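4. Setting the table

Read this section before the first session of the day, even if you set up the same table yesterday. It applies to every Costemden bench used for pick-and-place recording, fixed or mobile. Most of it is good habit with a number attached, and it makes a surprising difference to the recordings you bring home!

4.1 Cloth and backdrop

1. Clear the bench completely and wipe it down. Crumbs under the cloth make bumps, and small round things roll off bumps.

2. Lay the cloth so that it covers the whole working area. A plain, matt colour is best. Teal, grey and dull green all do well; anything shiny, striped or flowery should go back in the cupboard.

3. Smooth the cloth from the middle outwards with the flat of your hand. You don't have to iron it (Hauke Hinrichs does, and his tables look lovely, but it is not in the standard).

4. Stand the folding divider behind the bench and open its panels until it stays up by itself. Push gently at the top corner. If it rocks, open the folds a little less flat and try again.

5. Look for cables. A cable may run down in front of the divider, but it must not lie across the area where objects will be picked up or put down.

Note: Woven dividers are fine. The pattern was a worry when we first wrote these rules, and Adaeze Onuoha went through 2,697 recordings from the Granitz site looking for trouble with it. She found none worth a rule.

4.2 Choosing and placing the objects

Now the fun part. Choose things people really keep in kitchens and bathrooms, and mix them as freely as you like. A good back row has tall things beside flat ones, soft beside hard, clear plastic beside solid colour.

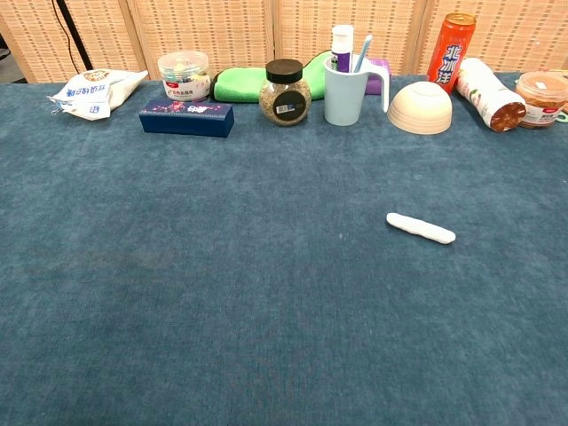 Photo: Remedios Manalo / Costemden bench guide

The row along the divider is the part to copy. Cans, jars and tubs keep to the far edge, a cup holds its toothbrush and toothpaste, the bowl sits rim-down, and there is a generous stretch of bare cloth in front with a single small white piece lying on it. Overlaps in the back row are welcome, so a box in front of a tub is no problem at all.

6. Place the back row first. Up to 8 objects is comfortable on a standard bench; more are allowed if the front area stays open.

7. Put things down in the positions they might have at home. Cans can stand, tubes can stand in a cup, containers can lie on their sides. A container on its side needs a nudge test: touch it lightly, and if it rolls, turn it until it stops.

8. Leave labels on, in whatever language they come. Do not turn them all to face forwards.

9. Close every lid. Check screw tops by hand.

10. Add the target object last, on the open cloth, at least one hand's width from anything else. Change its angle between recordings.

CAUTION: No glass in the front area. Glass jars belong in the back row only, with the lid on, and must not be chosen as targets on a Bedo arm unless the soft fingertips are fitted.

CAUTION: Keep both hands off the cloth once the arm is enabled. If something tips over, press stop, wait for the light to go out, and then reach in.

4.3 Before you press record

11. Step back and look at the table from where the camera will be. Pick off any fluff or specks you can see on the open cloth.

12. Write the table sheet: cloth colour, object list, target, your initials. Teodoro Talavera's short codes are on the back of the sheet and save a lot of writing.

13. Run one slow pass with the arm empty. It should clear the tallest object in the back row by at least 2 cm.

14. Change the layout after every 48 recordings. Swap at least two objects and move the rest. Try something bold here, the odd-looking tables are often the most useful ones.

Note: Food packets may stay in use until their printed date. After that, swap them for new ones of the same kind and note the change on the sheet.

Questions about objects that are not on the approved list go to Marites Navarro. She says yes to almost everything, but ask first if it is sharp, heated or has a battery.

Next: 5. Resetting between recordings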